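The yellow shelf in the back room

Ratree Suksawat buys black plastic mouldings from firms that no longer want them. Her company, Pliltum, sells them on to repairers, mostly in small lots. In December she held 86 lines, and 67 of them were black.

"Black on a dark rack just disappears," she says. "We lost an afternoon once looking for a cover that was right in front of us."

So the long shelves were painted yellow. Long trays and covers go on the top level, well apart, so the outline of each can be checked against the order sheet.

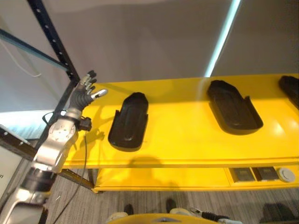
What goes underneath

The lower level takes the small stuff. Round discs lie flat, one deep, and rods are kept in a bundle. Eimear Geraghty, who set out the room, first tried drawers from Dolan and gave up on them after 2 months. People left them open and caught their shins.

Larger pieces are moved by way of a plastic bin, which stands on a cardboard box to save bending. A flat carton inside raises the floor of the bin, and mouldings are laid on that. 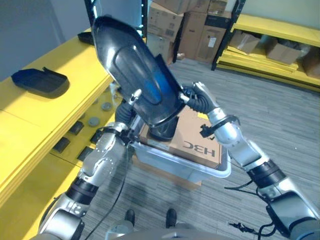

A large glossy cover above the bin, with boxed stock along the back wall.

Geraghty has one rule about the bin: a few pieces at most. Gloss plastic marks easily, and a scuffed cover sells for half. The last Sinatgate order ran to 140 pieces and went through the same bin.

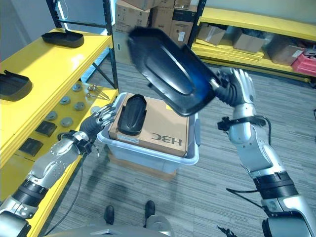
Discs and rods on the lower shelf, with trays on the level above.

Suksawat wants a second bin by spring. Geraghty would prefer another shelf, also yellow.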